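Re-covering the bench: a white sheet on a wooden board
Posted 9/21/22 by Jennylyn Belmonte
Filed under: Workspace

The top of my work table had reached the point where small dark parts disappeared against it. I wanted a pale, flat surface that could be lifted off and wiped down without clearing the whole room.

The base is a light wooden board, left bare. A white sheet sits over it and covers most of the area, leaving a strip of wood exposed at the back. I considered fixing the sheet with screws and decided against it. Its weight is enough for light work.

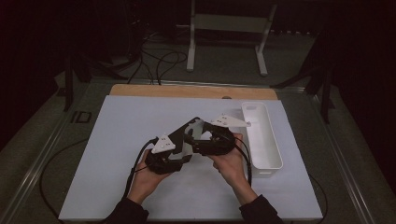
3 min read

The white bin stays on the right, long side running front to back. It is shallow, so I can reach the bottom without tipping it, and the rounded inner corners are easy to clean with a cloth. I tried a deeper Hindov tray first and returned it after a week.

Cables were the remaining problem. They now drop over the front toward me, one on each side. I had routed them over the back before, and they snagged on the lamp clamp.

Dimensions, for anyone copying this: the sheet is 60 cm on its short side. Mine was an offcut from Lahtinen, who will trim to size if you bring a drawing. Check the cut with a square before you leave the shop. My first piece was 3 mm out and had to go back.

Next job is the lamp.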